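# Rosero 3000 Handheld Gripper: Replacement Finger Pad Kit 3057

Applies to: Rosero 3000 handheld gripper, all units shipped before June
Page revised: Dec 27, 2021
Kit contents: two finger pads, two pad screws, thread locker, hex key, inspection card

## Reason for the kit

Pads supplied with early 3000 units can loosen on the finger arm when the tool is used on long-pile fabric. The original screw was installed without thread locker. Under repeated side load the pad rotates a small amount on its seat, the screw backs out, and the gripping faces no longer meet flat. In the worst reported case the pad came off inside a folded towel and was found later in a dryer drum.

The fault was first logged by Ilaria Melis at the Biremthorpe test room after 445 grasp cycles on terry cloth. Two other customers have since reported the same symptom. No injuries have been reported. A detached screw is a choking hazard and can damage laundry equipment, so a tool with a loose pad must be taken out of service until the kit is fitted.

## Symptoms

- Pad moves when pushed sideways with a thumb
- Fabric slips from one side of the grip only
- Fibers caught between the pad and the arm
- Clicking at the end of the closing stroke
- Gap visible between pad faces with the fingers fully closed

Any one of these is enough to stop work. Retightening the old screw is not an approved repair. Units retightened in the field loosened again, one of them within 23 cycles.

## Affected use

The fault is associated with plush towels, fleece and similar material. Pile packs in behind the pad edge and acts as a wedge each time the fingers open. Smooth cotton and rigid parts have not produced it in our testing, but affected units should be updated whatever they handle. 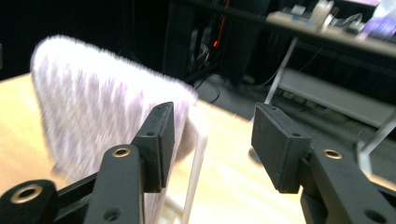

*Photo: Giorgia Bortolotti / Rosero Product Support*

With a towel over a small rack, approach with the fingers open and check that both pads face inward toward the gap before closing. Do not drag a pad across the pile to position the fabric. If the rack shifts, open the fingers fully and start over.

## Installation

1. Power off the tool and disconnect the data cable.
2. Open the fingers to the service stop.
3. Remove the pad screws and discard them with the old pads.
4. Clean the seat on each arm. Remove all lint.
5. Apply one drop of thread locker to each new screw.
6. Seat the pad square to the arm and tighten until the hex key flexes slightly.
7. Close the fingers and check for a gap against the inspection card.
8. Leave the tool idle overnight before use.

The linkage does not need to be removed. Do not adjust the arm pivots. Alignment is set at assembly and cannot be restored without the Sartori fixture.

## Ordering

Kit 3057 is free for affected units. Send the serial number to Szymon Bielecka in Product Support. Orodel handles shipping outside North America. Return any detached pad with its screw, unwashed, in a sealed bag.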